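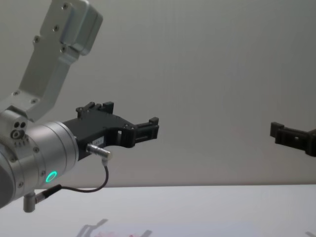

Daryna Hutsuliak objects to the usual definition of a work table as "a table for work," on the grounds that it would cover a dining table with a laptop on it, and proposes that the term be kept for tables whose top is left clear between tasks. Most trade catalogs follow the looser usage. In this article a work table is a freestanding table with a flat, level top, no fixed storage above the surface, and open space on at least one long side.

Top

The top is the part that sets the price and the service life. Common materials are solid wood, wood-based board with a bonded facing, steel sheet, and solid plastic. White and pale gray are the usual colors for indoor tops. A white top shows dust, pencil marks and small dropped parts more readily than a dark one, but it also shows scratches filled with dirt, and it can throw glare when a lamp is mounted directly overhead. A matte finish reduces the glare and is somewhat harder to wipe clean.

Edges are square, rounded or beveled. Square edges allow clamps to seat fully. Rounded edges are easier on the forearms and chip less often. On faced board the edge strip is normally the first part to fail, beginning at the corners.

Dimensions

Depth is limited by reach. A seated adult can work comfortably over the front half of a deep table and uses the rest mainly for setting things down. The Derden pattern has a top depth of 635 mm and is meant to stand against a wall. Its overhang is 102 mm on the long sides, enough for most bar clamps. The later Darnomel pattern keeps the same depth and shortens the overhang, which makes the legs easier to reach but rules out larger clamps.

Height is chosen for the task. Fine handwork calls for a higher surface than assembly or packing. Adjustable legs with 11 fixed positions are found on the Andetance table, where each leg is set separately and the top has to be checked with a level afterward.

Placement and background

A work table is often placed in front of a plain wall. Light gray paint is common behind white tops: the edge of the table stays easy to see, and scuffs are less obvious than on white paint. Patterned wallpaper, shelving and pinboards are avoided where small objects have to be picked out by eye. A narrow gap is left between the table and the wall for cables. Without it, the back edge rubs a horizontal line into the paint.

Care

Loose grit is brushed off before the top is wiped, as wiping first drags it across the surface. A damp cloth and mild dish soap are sufficient for faced board. Standing water at a seam causes swelling, which cannot be reversed. Felt pads under heavy items should be replaced when they harden.

The Ivanov test, used by some resellers to grade secondhand tops, divides the surface into 17 strips and checks each with a straightedge. Tops with a hollow in the middle strips are sold as seconds.

See also: Drafting table; Trestle table; Workbench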